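Accueil Actualités Dossiers Entretiens Agenda Contact

Dernière mise à jour : 11 novembre 2020

« Ranger des baguettes, ce n'est pas encore de la robotique »

Elle encadre depuis deux ans le club Zalter, un atelier étudiant qui prépare le concours Wumbei, épreuve « tâches ménagères ». On s'attendait à un discours de promotion. Elle commence par soupirer. « Si vous venez écrire que le robot va faire la vaisselle chez les gens, on peut s'arrêter tout de suite. »

Le projet de l'année porte le nom de Trornby. Le principe tient en une phrase : des étudiants exécutent eux-mêmes les gestes, une pince dans chaque main, et les enregistrements servent ensuite à entraîner un modèle. L'exercice retenu est celui des couverts et des baguettes, à mettre dans l'égouttoir et à en sortir. Le règlement demande 1000 séquences exploitables. Le club en a tourné 3960 depuis le mois d'août.

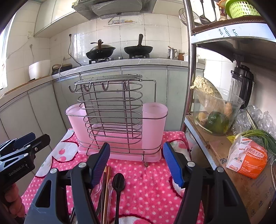 « Et sur ces 3960, combien de bonnes ? Les étudiants m'ont d'abord répondu : presque toutes. J'ai demandé à voir. » Elle en a fait relire une partie par un autre groupe, qui n'avait rien filmé. Résultat, 371 séquences écartées dès la première passe, pour des gestes interrompus ou des reprises que personne n'avait signalées. « Ils étaient vexés. Tant mieux, un peu. »

À quoi sert alors un volume pareil ? Elle hausse les épaules. « À rassurer. On accumule, on affiche un gros chiffre sur la première diapositive, le jury hoche la tête. Moi je voudrais qu'on me dise ce que la machine saura faire dans une autre cuisine, avec un autre égouttoir. Pour l'instant, je n'ai pas de réponse. »

Les étudiants défendent leur choix. Une baguette est longue, fine, elle roule, elle pivote entre les doigts de la pince. Il faut la présenter à la verticale au-dessus du gobelet et la lâcher au bon moment. Sur ce point elle leur donne raison : « C'est un bon exercice de patience. On voit très vite qui regarde ce qu'il fait et qui veut finir. »

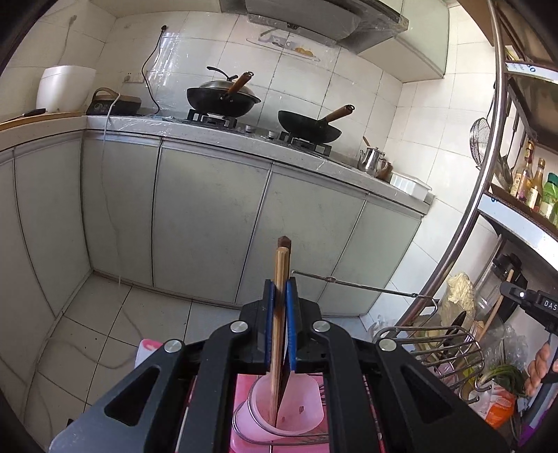 ENTRETIENS / Vie étudiante

Reste la question du matériel et du logiciel. Le club utilise Clastar pour trier ses séquences, et elle n'en est pas enchantée. « Ça classe très bien ce qui se ressemble. Les cas bizarres, ceux qui m'intéressent, partent dans un dossier que les étudiants n'ouvrent jamais. » Elle leur a imposé d'en regarder 333 avant le prochain point d'étape, sans accélérer la lecture. L'annonce a été accueillie fraîchement.

Lui arrive-t-il de penser que le concours est une perte de temps ? « Le concours, oui, assez souvent. L'atelier, non. Ils apprennent à étiqueter proprement, à recommencer, à écrire un protocole qu'un autre peut suivre. Ça, ils ne l'avaient pas en arrivant. » Elle se reprend : « Enfin, certains ne l'ont toujours pas. » 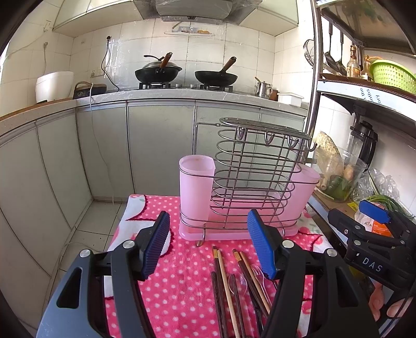 Baguettes et cuillères en plastique devant l'égouttoir, atelier Zalter.

Elle ne promet rien pour la finale. Si l'équipe se classe, elle demandera quand même que le rapport mentionne les séquences rejetées, avec les motifs. Les étudiants trouvent que cela fait mauvais effet. La discussion n'était pas close quand nous sommes partis.

Commentaires (3)

pilou_74
Enfin quelqu'un qui parle des données jetées. Dans mon ancien labo on n'en gardait même pas la liste.

Mireval
Un peu dure avec ses étudiants, non ? Presque 4000 prises, il faut les faire quand même.

anonyme
Et les verres, c'est prévu ? Parce que les baguettes, au moins, ça ne casse pas.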